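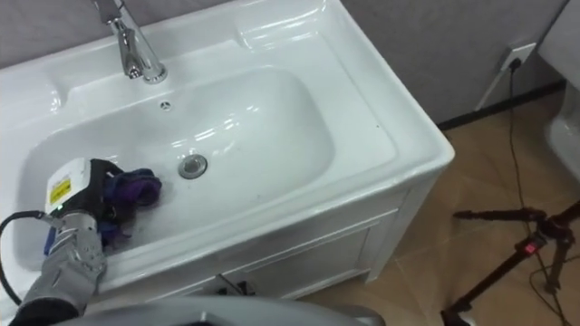 4.2 How we picked the camps and what we asked

I should say first that we never planned to work in two camps. The original proposal, which Jarmo Mäkelä and I wrote over one long October, had us spending the whole season in Bramia, talking with families who had fled the fighting in the Jedo valley. Then the road closed for the rains and we had to think again. Govville had taken in 3,000 people from the same villages, mostly members of the same religious minority, and the local council there was happy to let us in. So we ended up with 2 sites, and I'm glad we did – the comparison turned into the most useful part of the study.

We held 100 interviews in all, 60 in Govville and the rest in Bramia once the road opened. Most were with women, many of them survivors of abduction. Ilari Honkanen trained our interpreters, and he was strict (much stricter than I would have been!) on one point: a person could stop at any time and we would still count the interview as finished. Some did stop. We kept what they had told us if they said we could, and we threw out the notes if they said no.

Our main question was simple. When the outside world finally pays attention to a persecuted community, with prizes and speeches and visits from ministers, do the people in the camps feel any of it? I went in expecting a lot of anger. What I heard was more mixed. Plenty of people were proud that someone had said the name of their community out loud in a big room far away. One grandmother had kept the newspaper page and wanted to read it to me twice. Others wanted to know when the graves would be opened and who would pay for the school, and they asked me as if I might know.

Bhardwaj argues that recognition comes first and justice follows it. I can see why that's a popular view, and our Govville interviews fit it fairly well. Bramia doesn't fit at all. People there had given statements to investigators again and again, and they had heard nothing back. Figure 3 sets the two groups of answers side by side.

Figure 3. Answers to "Has anything changed for you?" by camp, with interviews stopped early shown separately.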